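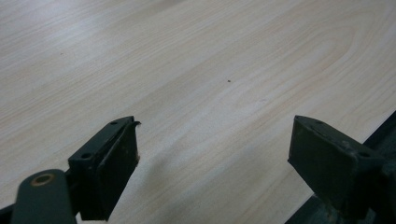

Pale wood-grain tabletop

Search the shop
Type what you're after...
Search

Estrella Tracing Cloth, 2 metre fold

If you've ever traced a hoodie pattern onto greaseproof paper and watched it split at the armhole the third time you pinned it, you'll understand why we started stocking this. Estrella is a soft, see-through, non-woven cloth for copying sewing patterns. You can draw on it, pin it, fold it up small and even tack the pieces together to try on before you go anywhere near your good fabric.

It comes to you folded, 2 metres long and 900 mm wide, and that's plenty for most children's tops and a fair few grown-up blouses if you're careful with your layout. For a full-length coat or a dressing gown you'll want a second fold (or ask us about joining, it overlaps very nicely with a line of long stitches down the middle).

Veronika Simon, who teaches our beginners' evenings, likes a soft pencil for the outline and a coloured felt tip for the notches and grainline. Do let the felt tip dry before you fold anything up! Ballpoint works too, though it drags a bit on the curves. Please don't use the heat-erasing pens, as the marks vanish when you press the cloth and you'll be back to square one.

Pressing is fine on a cool iron with no steam. Creases from the packet drop out quickly, and I usually hang mine over the back of a chair the night before and don't bother with the iron at all. It isn't meant for the washing machine, so if you've made a trial bodice from it, treat it gently and keep it for fitting only.

You'll see lines through it best on a smooth, light-coloured table. Older magazine sheets, the ones with six patterns printed on top of each other, are easier if you go over your own size with a highlighter first.

Sold by the fold. Stock code 681. Width 900 mm, length 2 metres, white, unprinted. Also available with a dotted grid under the Dundonari name, which Berenice Arriaga in the shop prefers for drafting skirts from scratch.

Opened folds can't be returned, I'm afraid, but we're happy to pop a small snippet in the post if you'd like to feel it before you buy. Just leave a note with your order or ask at the counter for Berenice.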